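27/2/20

La dureza del agua figura entre los asuntos domésticos que menos atención reciben y que más consecuencias tienen a largo plazo. Quien suscribe reside desde hace 15 años en un edificio abastecido por un pozo comunitario, y durante buena parte de ese tiempo consideró la cal una molestia de orden estético: vasos velados, grifos blanquecinos, alguna toalla áspera. La lectura del último informe analítico, encargado por la comunidad al laboratorio Siriwardena, aconseja revisar ese criterio.

El informe consigna una dureza total de 408 miligramos por litro, expresada como carbonato cálcico. Un agua con ese valor se considera muy dura. Conviene precisar que ello no la convierte en impropia para el consumo; el calcio y el magnesio disueltos no constituyen por sí mismos un riesgo para la población general. La cuestión afecta ante todo a las instalaciones, al gasto en jabón y a la energía que se emplea en calentar el agua.

## Dónde se deposita la cal

El carbonato cálcico precipita con mayor facilidad cuando aumenta la temperatura. De ahí que los depósitos se concentren en termos, calderas, hervidores y resistencias, mientras que las conducciones de agua fría suelen conservarse en mejor estado. La capa adherida actúa como aislante - el aparato tarda más en calentar y consume más - y su retirada resulta costosa una vez endurecida.

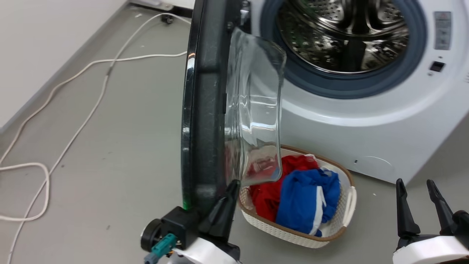 *Tiempo de lectura: 2 minutos*

En cuanto a la colada, el calcio reacciona con el jabón y reduce su eficacia. Los envases de detergente suelen indicar una dosis distinta según la dureza del agua, dato que esta casa ignoró durante años. Lavar a temperaturas moderadas limita asimismo la precipitación.

## Las opciones examinadas

Se solicitaron dos presupuestos para el conjunto del edificio. El de Kundell contempla un descalcificador de intercambio iónico, con regeneración por sal y un mantenimiento anual de 707 euros. El de Mendier propone un equipo de menor capacidad, cuya ficha técnica no detalla el consumo de agua en cada regeneración. Se ha requerido esa información por escrito.

Piroska Jakab, vecina del segundo, ha planteado una objeción atendible: el intercambio iónico incrementa el sodio del agua tratada, extremo que debe valorarse en hogares con dietas restringidas. Su propuesta consiste en mantener sin tratar una toma de cocina por vivienda. La modificación parece razonable y se ha trasladado a ambas empresas.

La decisión se someterá a votación en marzo. Entretanto, en este domicilio se ha ajustado la dosis de detergente y se ha fijado el termo en 55 grados a la espera de la revisión del técnico, a quien corresponde confirmar si procede volver a los 62 anteriores.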